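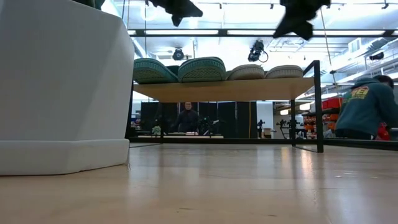

Slippers! I have become a slipper person, and I'm so happy about it.

It started with the floors. We pulled up the hallway carpet in the spring and the boards under it are gorgeous, but they are hard on bare feet at six in the morning. So I bought a teal pair. Then a beige pair, for guests. Then I needed somewhere to put them, because a pile by the door is how you end up hopping around looking for the left one.

I'd been eyeing fancy shoe cabinets for weeks (there's one from Multura that I still sigh over) and in the end I went for a little low rack, black metal with a light wood shelf. I love it so much more than I expected! It's simple, it doesn't block the light, and I can run a duster under it without moving anything. Soles facing out is my favorite way to line them up. I get to see all those patterns, and I can tell right away when a pair needs a wipe.

The other half of the fun is having a plant next to it. A big white planter with angled sides makes even house shoes look like they were put there on purpose, and the dark green is so good with teal. I want to try a fern next, maybe something trailing, if I can find one that won't sulk in a drafty spot.

Washing tips, as promised to everyone who asked: cool water, an old toothbrush for the grooves, and let them dry on their sides overnight. Please don't put them on the radiator. I did that once and the soles curled up like potato chips.

Next up is the coat hooks. I have paint samples taped all over the wall already.

Posted June 2021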